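Makori sells its storage course for $160, and the promise is a calmer home by September. I have my doubts. Ebuka Afolabi, who runs the Skemham office, told me 724 people had signed up. He couldn't say how many finished.

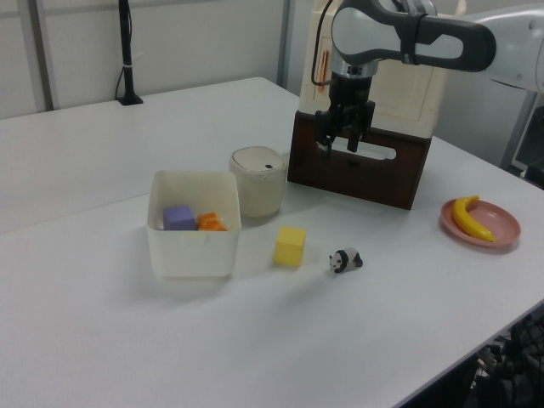

Clutter advice has always been better at selling containers than at getting rid of things. My closet holds 18 of them – all bought to save space. Drop a purple block and some bright orange thing into a white plastic bin and you still own both, plus a bin. Afolabi calls that "a first step." I'd call it shopping.

© Nustach Magazine | Contact us | Back to top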